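Workshop tips: arm and gripper upkeep
Notes from the shared bench at Enham, kept by Ona Lapiņa

Covers and cables

Check the bellows before each session. Run a thumb along the ribs and look for grit in the folds. Wipe with a damp cloth and a drop of dish soap. Solvent cleaners stiffen the rubber on ours, and a replacement from Mancuso took most of March to arrive.

Leave slack in any cable that crosses a joint. Move the joint to both ends of its travel by hand, power off, then tie the cable down. Cut the tie ends flush.

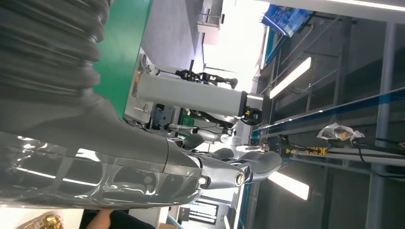
Glossy shells show every fingerprint. A dry microfiber cloth is enough. Paper towels leave fine scratches.

Gripper fingers

Tighten the finger bolts in two passes, the first one snug and the second to final torque. Mark each head with a paint pen so a loose one is easy to spot. Thread locker: medium strength only.

Set the closing force low and raise it in small steps. Thin plastic bottles dent well before they slip. On the Muvon controller the force limit is parameter 2193. Ours is set to 900 for bottles; write down the old value before changing it.

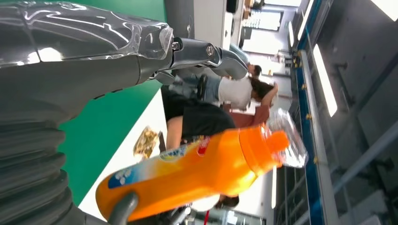 Practice items should vary in stiffness. Foil packets fold under the fingers and need a slower close than anything rigid. Keep caps screwed on tight and keep liquids away from the controller.

Shutting down

Open the gripper, park the arm low, switch off at the wall. Log any parameter changes in the Ponbridge binder, with initials. Spare bolts are in the drawer under the vise, metric on the left.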